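Fidport Personal Alarm – User Guide
Section 3: First set-up and test 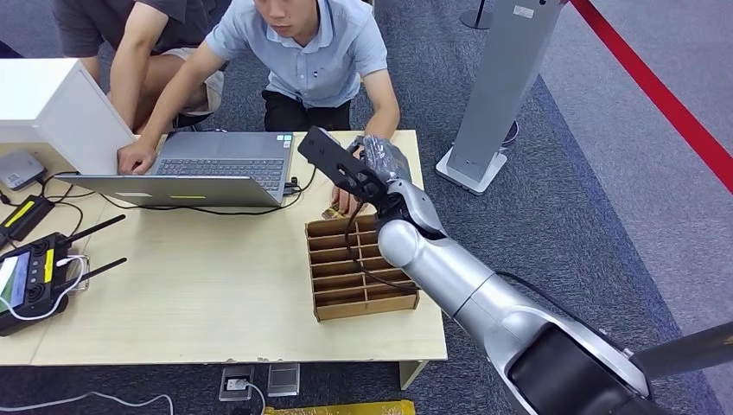 Before you carry the alarm for the first time, charge it fully and do the test in this section. Please do the test in daytime and tell your neighbours before. The siren is very loud, also through a closed door.

1. Connect the charging cable. The light is red while charging and goes green when the battery is full. The first charge takes 155 minutes.
2. Push the pin into the top until you hear a click.
3. Fasten the wrist cord to the pin, not to the body of the alarm.
4. Hold the alarm away from your head and pull the cord in one straight movement.
5. The siren and the flashing light start together. To stop them, push the pin back in.

Note: If the siren sounds weak, charge again and repeat steps 4 and 5. If it is still weak, contact the Grevik service desk.

Caution: Never use the alarm close to the ear of a person or an animal. It can damage the hearing.

Carrying the alarm

Clip it on the outside of a bag or on your belt, on the side of your stronger hand. Do not put it at the bottom of a handbag – you will not find it quickly enough. Practise reaching for it with gloves on as well, if you live in a colder area.

Repeat the test once a month. Many of our customers do it on a Sunday afternoon.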